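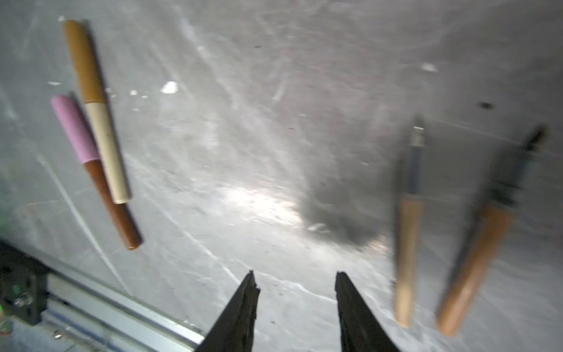

4.2 Finger comparison on slender objects

The second set of trials compared two pairs of fingers on objects that lie low on a flat surface. The Markon fingers have a parallel flat pad over their full length. The Favley fingers are matte black and taper towards the tip, which leaves more of the surface visible to the wrist camera when the gripper is open. Both pairs were fitted to the same parallel gripper and driven by the Skaketti controller, with the closing force held at the value found in Section 4.1. The arm, camera mount and approach speed were not changed between pairs.

Objects were markers and slim hand tools with long handles. They were set down by hand without a jig, so that some lay alone and others touched or partly covered a neighbour. The operator was told which object to pick and made one attempt. A trial was counted as a success if the named object was lifted clear and held until the arm reached the release point. Moving a neighbour was recorded separately and did not count as a failure. We ran 253 trials in total, of which 200 used markers and the rest used tools.

Two surfaces were used. The first is a flat, light gray work surface with scratches and scuffs, which reflects overhead light as a bright band. The second is a gray countertop with a marble pattern and fine pale veins, set against walls covered in floral wallpaper. The wrist view of each is given in Figure 4. The choice of surface was meant to separate two sources of error: glare, which hides the edge of a pale barrel, and texture, which adds lines of similar width to the object outlines. In both cases the camera exposure was left on automatic, as it would be in normal use.

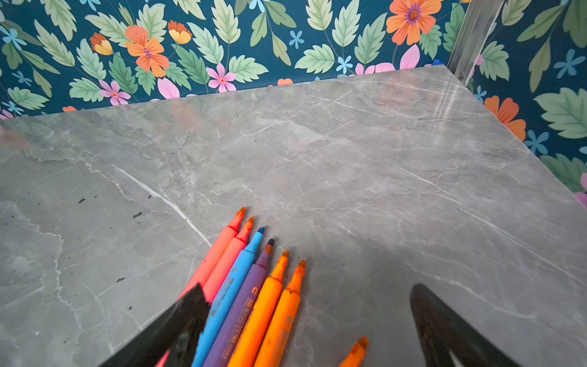 The harder marker trials were those in which several barrels lay side by side in a fan. With the flat Markon pads, the operator often had to come in near the tips, where the spacing between markers was wider, and then close on less of the barrel. The tapered fingers could be lowered into a narrower gap, but they touched the barrel over a shorter length and let it turn in the grip during the lift. Turning was not scored as a failure here. It would matter in a task such as capping or writing, and we return to it in Section 5.

Figure 4. Wrist camera views with the tapered fingers open: markers and hand tools on the light gray surface, and felt-tip markers on the marble-patterned countertop.

With the Favley fingers, 13 marker trials failed. Most of these were early contacts, in which one tip came down on the barrel and pushed it sideways before the gripper closed. The tool trials gave a different pattern. Thicker handles were held well by both pairs, and the remaining errors came from picking too far from the balance point, so that the tool tilted as it left the surface. We saw no clear effect of finger shape on this error.

Finger position was logged using the method of Karunaratne, with the zero point checked at the start of each block.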